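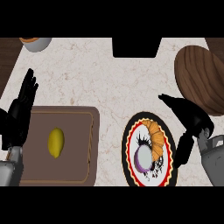
Counter in cream marble with tan veins, white bowl at top left

From: Helge Lindholm
To: Calcombe Bread List
Date: May 7, 2024
Subject: Re: [calcombe-bread] Short weight on the Fudley order, and the Jakum flour

Adwoa wrote:

> I picked up my share of the Fudley order on Saturday and have two
> questions.
>
> First, the sheet taped up in the barn says we ordered 2,000 pounds
> and received 1,966. Are we being billed for the full amount? I don't
> mind paying for a bit of loss but I would like to know where it went.
> My own bags were 50 pounds each on the label and I have not weighed
> them.
>
> Second, I took one bag of the Jakum instead of my usual bread flour
> because Kofi said it was good. I have made two batches with it now and
> both spread out flat. I used my normal recipe, 500 grams of flour,
> 375 of water, 10 of salt, 100 of starter. Same oven, same baskets. The
> dough felt fine for the first couple of hours and then went slack. By
> the time I shaped it the whole thing was sticking to the counter and I
> needed the scraper to get it up. The flavor is very good but I can't
> sell flat loaves to my neighbors. Is it the flour or is it me?
>
> Also, does anyone have a spare lidded bucket? The mice are back.
>
> Adwoa Yakubu

Adwoa,

I'll take the weight first. The invoice is for 1,966 pounds. I called the mill on Monday and they had already corrected it. They filled the last bag of the Jakum from what was left in the bin and it came up 34 pounds short of a full 50, so that bag went out with 16 pounds in it. It was marked in pencil on the seam and we all missed it when we unloaded. Shabani has it and is paying for 16 pounds. Everybody else's bags should be full weight. If yours isn't, tell me this week, while the mill still has the ticket open.

The price per pound hasn't changed from the February order. The freight has gone up, and I have split it by weight like last time. If you came and helped unload, you still pay your freight. A few people asked me about that and I'd like to keep it simple.

Now the flour. I don't think it's you. The Jakum is a softer wheat than the one you have been using, and this lot is ground finer than the February one. I had the same thing happen. My first batch was at 75 percent water, same as yours, and I could have poured it. What worked for me:

Drop the water to 330 grams for your 500 of flour. It will feel stiff when you mix it. Leave it alone for half an hour before you decide it needs more.

Cut the starter from 100 grams to 75. My kitchen is warm this time of year and the Jakum was ready long before I expected it.

Shape earlier. With my regular flour I wait until the dough has nearly doubled. With this one I go when it is up by half and the edges are domed where they meet the bowl.

Three sets of folds in the first 90 minutes and then hands off. I tried a fourth set on one batch and it tore.

About the sticking. I know some people on this list swear by flouring the counter, and others use oil. I use water, a very thin film wiped on with my palm, and a wet scraper. Flour on the counter works until you get to the final shaping, when you need the dough to grab the surface a little so you can pull it tight. Too much flour and it just skates. If your counter is stone it also runs cooler than wood, and I like that in May. I would keep oil off stone altogether, it can leave a mark that takes a long time to fade. The same goes for lemon juice and vinegar on marble. My sister's counter has a dull ring on it from a cut lemon and she has tried everything short of having it polished.

If you would still like more strength, blend it. Iddrisu has been mixing the Jakum half and half with the regular bread flour and gets a tall loaf at 70 percent water. He brought one to the barn on Saturday and it was gone before most of you got there. He may want to post his numbers — I only have them from memory and I don't want to get them wrong.

The Jakum is very good as it is in anything flat or in a pan. I made the Han rolls with it, the ones from the old recipe packet, and changed nothing but the baking time, which I shortened by 2 minutes. It also makes a good pie crust if you sift it. Kofi uses it for flatbread and I suspect that is what he meant when he told you it was good.

On buckets: I have one with a lid, but the gasket is gone. You can have it. For mice I would sooner use a metal can. The feed store carries the small galvanized ones, and a 50-pound bag fits in if you roll the top down. Put a bay leaf in if you like. I have never seen it do anything.

Other business while I have everyone:

The next order. I would like to send it in before the mill closes for its summer cleaning. If you want whole rye, say so now, because they only grind it when they have enough orders. Please reply to me directly with pounds and type and leave the list off. Last time I had to dig orders out of a long thread about crust color and I lost one.

The pallet jack has to go back to Shabani Rweyemamu. It is still in the barn, to the left of the door. If you borrowed the hand scale, that goes back too. It belongs to the barn and should hang on its nail.

Two people have not paid for February. You know who you are and I have written to you both off list.

Adwoa, if you try the lower water, let us know how it comes out. I bake on Thursdays and you're welcome to come by and feel the dough at the point where I shape it. It's hard to put that into an email.

Helge

--
Calcombe Bread List
To leave the list, send a message with the word "leave" in the subject line.
Flour orders go to Helge, not to the list.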